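From the Sunley Newsletter, Nov 9, 2020
Research notes: what we learned from throwing data away

Those of you who have been reading since July will remember that the last research item ended on something of a sour note. We had collected a big pile of hand-held gripper demonstrations, trained a policy on every one of them, and watched the arm do a fairly poor job of putting a cup on a saucer. Several of you wrote in with ideas (thank you, we do read every message, even the ones that arrive at two in the morning with diagrams attached), and a good number of those ideas came down to the same advice: look at your data before you blame your network. So we did, and it took the better part of the fall, and I am happy to say the news is much better this time around.

First a little background for the newer folks on the list. Our group collects demonstrations without a robot. A person picks up a gripper that has a camera on it, does the task with their own arm, and we recover the path of the gripper afterward from the video. The attraction is obvious to anyone who has ever spent a day teleoperating an arm through a joystick. People move at a natural speed, they can work in any room with a decent amount of light, and we don't have to book time on the hardware. The price you pay is that the path has to be reconstructed, and a reconstructed path can be wrong in ways that are awfully hard to spot when you are scrolling through a list of files.

For this round we started with 3,000 demonstrations across 8 tasks, most of them small tabletop jobs like setting down a cup, closing a lid, folding a cloth in half or moving a spoon from one tray to another. Our partners at Odera gathered a share of them and the rest were done here, and I want to say right at the start that there was no meaningful difference in quality between the two sites. That was a question we got more than once over the summer, and I think it is only fair to put it to bed.

The method we ended up with goes by the name Morkano, which began as a folder name and stuck before anyone could think of something more dignified. Morkano gives every demonstration a score before it goes anywhere near training. The score comes from asking one fairly simple question in two different ways. We run the path reconstruction forward through the video, from the first image to the last, and then we run it again backward, from the last to the first. If the two paths agree, we trust the demonstration. If they wander apart, we mark the place where they part company and look at how far the gripper was from anything it was touching at the time.

That last piece turned out to matter more than I would have guessed. A drift of a centimeter while the gripper is traveling through open air does very little harm, and the policy hardly seems to notice. The same drift in the half second before the fingers close is poison. You end up teaching the arm to close next to the cup, and it will learn that lesson very faithfully! Our old filter treated all drift alike, so it was tossing out perfectly good demonstrations for a wobble in the middle and keeping some truly bad ones that happened to be smooth overall.

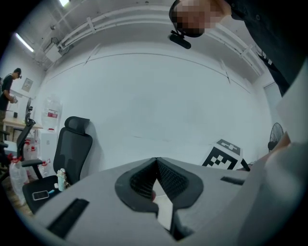
The other half of the story is calibration, and I will try not to go on too long, although I have been told that this is a subject on which I can't be trusted. Each gripper has to know how its camera relates to its fingers, and that relationship changes a tiny bit every time somebody takes the unit apart to swap the pads. In the summer we were calibrating after repairs and at no other time. Now we calibrate at the start of every session, against a printed board, and the session doesn't get recorded as valid until the numbers come back inside our limit. It adds a few minutes to the morning. People grumbled for a week and then stopped grumbling, which in my experience is as close to applause as a new procedure ever gets.

Once we had the calibration logs in hand, we could go back and compare them with the Morkano scores, and the two lined up very nicely. Of the demonstrations that scored badly near contact, a large share came from sessions where the pads had been changed shortly before. The others mostly came from quick turns of the wrist, when the camera sweeps past a plain wall and the reconstruction has very few features to hold on to. We have asked our operators to slow down a touch on those turns, and we have started hanging a bit more visual clutter in the rooms where we can get away with it.

Now for the result, which is the part some of you have probably skipped ahead to. Morkano rejected 149 demonstrations out of the full set. That is a small slice, and when I first saw it I was a bit let down, as I had talked myself into believing that our troubles must have a big cause. But we retrained on what was left, with the same network and the same settings and the same number of steps, and on the cup and saucer task the arm succeeded in 41 of its 50 trials. The July policy, which we ran again on the same bench so that the comparison would be fair, managed fewer than half.

A few cautions, because I would hate for anyone to quote that number over dinner and have it come back to haunt us. The trials were run on one arm, in one room, with the same two cups we have been using all year. We have done full evaluations on only three of the tasks so far, and the improvement on the cloth folding was a good deal smaller. Cloth is a different animal. The contact there is long and soft, and it isn't clear to us that a single moment of contact is the right thing to be scoring. One of our students has proposed stretching the scoring window over the whole time the fingers are closed, and the early runs look promising, though early runs have a way of looking promising.

We also tried a check I had been wanting to do for a while. We took out the same number of demonstrations at random, retrained, and ran the trials again. The policy came out almost exactly where it had been in July. So the gain does seem to come from which demonstrations are removed, and simply having a slightly smaller set does nothing for you. I found that very reassuring, and I slept well that night.

As for what comes next, the group at Sakura has kindly offered to run Morkano on a collection of their own, recorded with a gripper of a different shape and a wider lens. If the scores hold up there with no retuning, we will feel a lot more comfortable recommending the method to other labs. If they don't, we will at least find out which of our limits were quietly fitted to our own equipment - I have my suspicions about two of them. We expect to have the cloth results written up over the winter as well, along with a short guide to the calibration routine for anyone who would like to copy it at home or in their own lab.

The scoring code is being cleaned up for sharing. It works, but it is full of paths that only exist on our machines, and there is one function with a name I would like to change before company comes over. If you would like to try it in its present state, and don't mind a few rough edges, reply to this newsletter and we will send you what we have. Please tell us which camera you are using and how often you recalibrate, as those are the first two things we will ask you anyway.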